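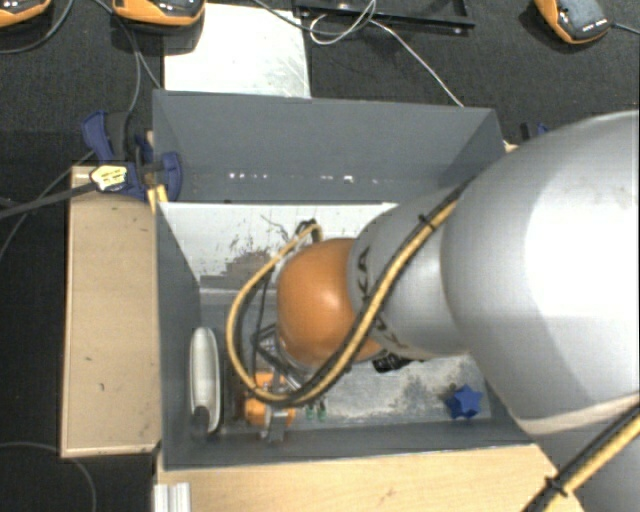

An open gray bin set among wooden boards.

The Plain Gray Bin

Apr 9, 2025

The parts room at Walton Supply in Ritville used to run on cardboard. Fittings came in cartons, went onto the shelf in the same cartons, and stayed there until the bottoms gave out. When the company moved across town, it threw out the cartons and bought open gray bins. Most of the people who work there say the move was easy and the bins were the hard part.

A bin with no lid and no dividers looks like something that needs no planning. You put things in and you take them out. But a bin has a fixed size, and the things that go into it don't. Walton found this out with its garden hose fittings, which filled one bin so full that they spilled over when the shelf was bumped, and with its cabinet hinges, which barely covered the bottom of another. The first layout lasted 2 months.

The second layout began with a table and a scale. Every bin was emptied, the contents were weighed, and anything that made the bin too heavy to lift comfortably was split between two. The rule that came out of it is still taped to the end of the first shelf: fill to three fingers below the rim, and stop sooner if it's heavy.

Open bins are older than the warehouses that now use them by the thousand. Bakers, mail rooms and laundries all had some version, in wood, wicker, canvas or sheet metal. Wood was cheap and easy to repair, and a good wooden box could be handed down with the business. It also soaked up oil and left splinters. Metal lasted longer and made a racket. Molded plastic took over in many shops for everyday reasons: it can be hosed out, it doesn't rust, and one is the same size as the next.

Gray became common for similar reasons. It hides scuffs. It doesn't clash with a label of any color. At Torres, a repair shop on the other side of Ritville, the owners tried red, blue and green bins, with a color for each kind of job. The system worked until the shop ran out of green and used blue in its place. Within a season the colors meant nothing. Torres now buys gray and puts the information on the label.

There is one drawback. Dark parts are hard to see in a dark bin. Black rubber washers at the bottom of a deep gray container are easy to miss, and a shop can reorder something it already owns. Torres put a sheet of white paper in the bottom of each of its washer bins. When the paper shows, it's time to order. The paper gets dirty and has to be changed, but it costs almost nothing.

What the bin sits on matters too. A bin placed straight on the floor picks up dust and gets kicked. It also makes whoever is working from it bend farther than they need to. Walton keeps its heaviest bins at waist height and uses lengths of wood along the shelf edges so that nothing slides forward. The boards are scrap from an old loading platform, cut to length and screwed down. They leave a small gap on each side of the bin, enough for fingers.

That gap took a few tries. The first boards were cut to fit tightly, and the bins looked very neat, but getting one out meant prying it up from a corner. The boards were moved back by the width of a pencil. On a damp day, when the wood swells a little, the bins still come out.

The same approach works at home. A garage or a laundry room rarely needs more than a handful of bins, and a single size is easier to live with than a stack of odd ones. Measure the shelf first, including the depth, and allow room above the rim for a hand. A tall bin on a low shelf has to be pulled out every time anyone wants something, and people soon stop putting things back.

It also helps to leave a bin empty. At Brultolberg, a shared workshop outside town, 3 of the bins by the door have no assigned use. Members drop in whatever they find lying on a bench, and the contents get sorted when a bin is full. Before that, loose screws and drill bits were left in coffee cups and on windowsills.

Brultolberg also went through its labels last June. The old ones listed everything a bin was supposed to hold, in small type, and no one read them. The new ones have one or two words in thick marker. "Hooks." "Tape." "Short bolts." They are on the front, near the top, so they can be read with other bins stacked above. A label on the side is useless once the bin is on a shelf.

Cleaning is simple. Tip the bin out, wipe it with warm water and dish soap, and let it dry upside down. Grit collects where the walls meet the base, and an old toothbrush gets it out. Check the rim for cracks at the same time. A cracked rim will usually go when the bin is full and someone is carrying it by that side.

Walton has replaced only a few bins in almost 7 years. The cracked ones went out to the yard, where they hold kindling and wet gloves.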